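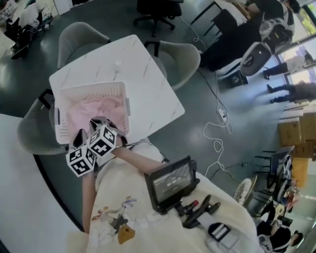 Session 2: Hardiness, Drought Tolerance, and Other Things the Tag Says

Woody Plants for Dry Sites, Plestton campus
Handout prepared by Gangadharan Subramaniam
31 January 2023

Read before class: the tag packet (handed out last week) and your own notes on leaf form. We will use the leaf terms again today, so if you still mix up pinnate and bipinnate, fix that first.

1. What a zone number is

The USDA zone map sorts places by one thing, the average of the coldest temperature reached each winter over a run of years. Each full zone covers 10 degrees Fahrenheit and each half zone (a or b) covers 5.

Read that again and look at what is missing. There is nothing in it about summer heat, rain, wind, soil, snow cover, how long the cold lasts, or whether the cold comes in November or in February. It is an average, so by definition some winters go lower. A plant rated to Zone 8 has not been promised a safe life in Zone 8.

Then ask who gave the plant its number. Sometimes there was a real trial. Often the number was copied from an older catalog, which copied it from another one. I have followed several of these chains back and ended at a guess made by a grower in a mild coastal town. Three books agreeing with each other may be one source counted three times.

2. Kinds of cold damage

Tip dieback. Soft late growth is killed, older wood lives. Common on legume shrubs that were watered and fed into fall. Tells you more about the gardener than about the species.

Killed to the ground. The top is lost and the crown resprouts. Some catalogs call this "root hardy" and leave it there. If you wanted a small tree, a plant that is root hardy only will be a bush every few years.

Bark splitting. Often shows up well after the freeze, when the plant leafs out and then collapses in warm weather. People blame the heat.

Root kill in containers. Roots are usually less hardy than stems. A shrub that is fine in open ground can die in a pot beside it on the same night.

Do not write "cold damage" on your field sheet. Write which kind, and where on the plant.

3. "Drought tolerant"

Three very different plants get this label.

a) The avoider. Drops its leaves, or finishes its growth early, and waits. Many desert shrubs do this. Perfectly healthy, looks dead for part of the year. Clients pull them out.

b) The deep rooter. Stays green because it has reached water somewhere. Mesquites are the usual case. Put one on a thin layer of soil over hardpan and the label no longer means much.

c) The true tolerator. Keeps its leaves and keeps working, slowly, with very little water in its tissues. Creosote bush is the one everybody names, and here everybody is right.

None of these is drought tolerant on planting day. A shrub out of a nursery can has a root ball the size of the can. It needs regular water until the roots have moved out into native soil, and for most of our list I would allow two growing seasons. Low-water planting schemes that fail usually fail in the first summer.

4. The Imlow numbers

Last year's class went over the planting records from the Imlow slope. The summary sheet says 439 shrubs went in and 434 were alive at the last check. You will see this quoted as proof that the planting list is sound.

I don't think it shows that. Things to bring up in discussion:

- The slope was on drip irrigation for the whole period. Whatever was tested, it was not drought.
- The last check was made in spring, when anything that can look alive does.
- "Alive" was scored as green tissue found anywhere, including one sprout at the base.
- The sheet does not say if dead plants were replaced between checks. Eilif Aasen, who kept the records, thinks a few were. He can't say which.
- There was no winter cold enough to separate the tender species from the tough ones.

He and I still disagree on the fourth point and how much it matters. He will be in class to argue his side and you should push both of us.

5. Soil additives

You will be asked about these on the job. The one sold hardest around here is Clirkex, a granule you mix into the planting hole. The leaflet has before and after photos and no untreated plants. Without a control there is nothing to discuss. Ask the seller for a side by side planting, same species, same can size, same water, same day. If they have one, bring it in and I will gladly read it.

My own advice on backfill has not changed: use the soil that came out of the hole, break up the clods, water it in, mulch the top and keep the mulch off the stem.

6. Words to treat with care

"Fast growing" - compared with what, and on how much water?
"Thornless" - check the young shoots and the suckers. Seed-grown plants vary.
"Non-invasive" - may only mean that it has not been around long enough.
"Litter free" - no tree is litter free. Bipinnate leaflets are small enough to disappear into gravel, which is a different claim.
"Evergreen" - in a warm winter, maybe. Several of our legumes are evergreen one year and bare the next.
"Attracts pollinators" - true of nearly anything with flowers.

7. For next time

Choose one shrub from the tag packet. Find its hardiness rating in at least two sources, then try to find out where each source got it. Write down every step, dead ends included. One page is plenty. "I could not find an origin for this number" is an acceptable result and will be graded the same as any other, provided I can see where you looked.

Aasen section: meet at the side gate with field sheets and a hand lens. We will be scoring tip dieback on the acacias, and you will score each plant without seeing your partner's sheet. Compare afterward. The scores will not match as well as you expect, and we will spend the first part of session 3 on the reasons.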